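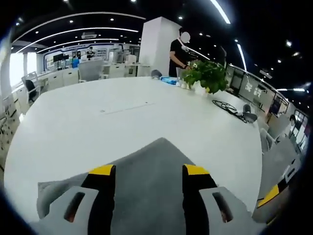 A gray cloth lying on a white table.

How Does Cloth Soak Up Water?

Spill a little water on a table and lay a cloth over it. The water seems to climb into the cloth by itself. Scientists call this absorption, and it happens because of the way cloth is made.

What is cloth made of?

Cloth is made from yarn, and yarn is made from many thin hairs called fibers. Some fibers come from plants. Cotton, for example, grows as white fluff around the seeds of the cotton plant. Wool comes from sheep. Other fibers, such as polyester, are made in factories.

When fibers are twisted together, tiny gaps are left between them. These gaps are too small to see easily, but water can move into them.

Why does water climb?

Water is made of very small parts called molecules. Water molecules pull on one another, which is why water forms drops. They also pull toward some other materials. Cotton is one of these. When water touches cotton, it is drawn along the fibers and into the gaps between them. This movement is called capillary action. Plants use it too – it helps water travel from the roots toward the leaves.

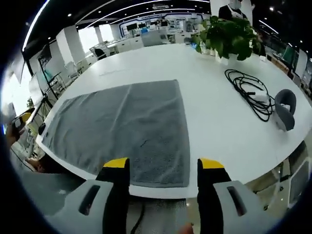

Not every cloth takes up water in the same way. Many bath towels are covered with small loops of yarn. The loops give the water more places to go, so a towel can hold more than a flat sheet of the same size. Raincoats are treated so that water forms beads and rolls off the surface.

Try it yourself

Ask an adult before you begin. You will need:
A strip of cotton cloth, 20 centimeters long
A strip of polyester cloth, 20 centimeters long
A glass of water with a few drops of food coloring
A ruler and a pencil

Hang both strips so that the lower ends just touch the water. Wait 10 minutes. Measure how far the color has climbed up each strip and write down your results. Food coloring can stain, so keep the glass on a tray.

Words to know

Absorb: to take in a liquid
Fiber: a thin thread or hair used to make yarn
Molecule: a very small part of a substance

Text by Wolfram Voß for the Jirnley Children's Science Library. Last reviewed Oct 2, 2026.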